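How to Make Popovers in a Muffin Tin

By Candela Arrieta
Wednesday, February 19, 2025

You don't need a popover pan. A regular metal muffin tin works if you fill every other cup and get it hot before the batter goes in. This recipe makes six.

What you need

2 large eggs
1 cup whole milk
1 cup all-purpose flour
1/2 teaspoon salt
1 tablespoon melted butter, plus more for the tin

Make the batter

Take the eggs and milk out of the refrigerator an hour ahead. If you forgot, put the eggs in a bowl of warm tap water and heat the milk until it no longer feels cold to the finger.

Whisk the eggs until they are one color. Add the milk and melted butter and whisk again. Add the flour and salt all at once and stir until the big lumps are gone. Small lumps are fine. The batter should pour like heavy cream.

Cover it and let it rest on the counter for half an hour. I have skipped the rest and still gotten decent popovers, but the insides were a little tougher. The batter can also sit overnight in the refrigerator. Let it warm up and stir it well before using it.

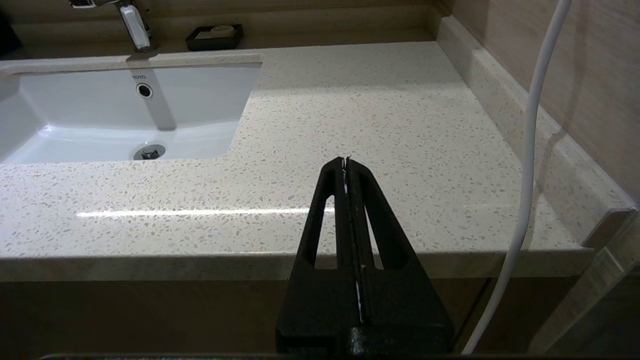
Heat the oven to 400 degrees with a rack in the lower third. Move any rack above it out of the way, as popovers can rise a good two inches over the rim.

Put the empty tin in the oven for five minutes. Take it out, brush six cups with butter, and pour in the batter right away, filling each cup a bit more than halfway. A measuring cup with a spout makes this quicker.

Bake

Set the timer for 35 minutes and keep the door closed until it rings. The popovers should be deep brown on top and firm on the sides. Mine usually take 43 minutes in the old oven at our place in Rullasbridge and a little less in my sister's. Pale ones sink as they cool.

Poke the side of each one with the tip of a paring knife to let the steam out, then turn them onto a rack. Eat them soon, with butter and jam or next to a roast.

Leftovers

Freeze them in a bag once they are completely cool. Reheat from frozen at 350 degrees for eight to ten minutes. The microwave makes them rubbery.

For a cheese version, stir a handful of grated Gruyere into the batter just before pouring.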